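2024-07-20

Preda glaze tests, batch 2. Kiln finally free so did the whole lot in one go. 600 g dry mix per cup, sieved twice, still lumpy at the bottom of the last one. Need a finer seive or more patience.

Bisque temp was 1000, same as batch 1. Held 50 min at the top this time. Kullthorpe clay came out pinker than the Wememach, no cracks on either. One Wememach tile warped at the corner, the thin one I should have rolled again.

Dipped all the Kullthorpe tiles first. Three seconds, then wipe the foot. Glaze went on thick where the tile had been handled?? or thin, can't tell until its fired. Marked the doubtful ones with a pencil cross on the back.

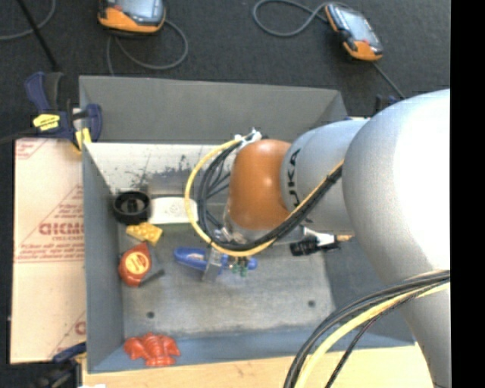
Cekolum studio notes

Recipe change: less chalk, a bit more clay so it stays mixed overnight. Batch 1 settled like concrete. Stirred this one at lunch and again at five, much better. Lid on tight, wet cloth under the lid.

Cone order is 3911 on the supplier sheet, box is nearly empty. Order before September, the class starts then and they go fast.

To do: wash shelf 2, drips from the blue. Load Wememach tiles on the lower shelf, Kullthorpe on top. Swap them next firing to see if the pink is the clay or the kiln. Write the tile numbers down BEFORE loading.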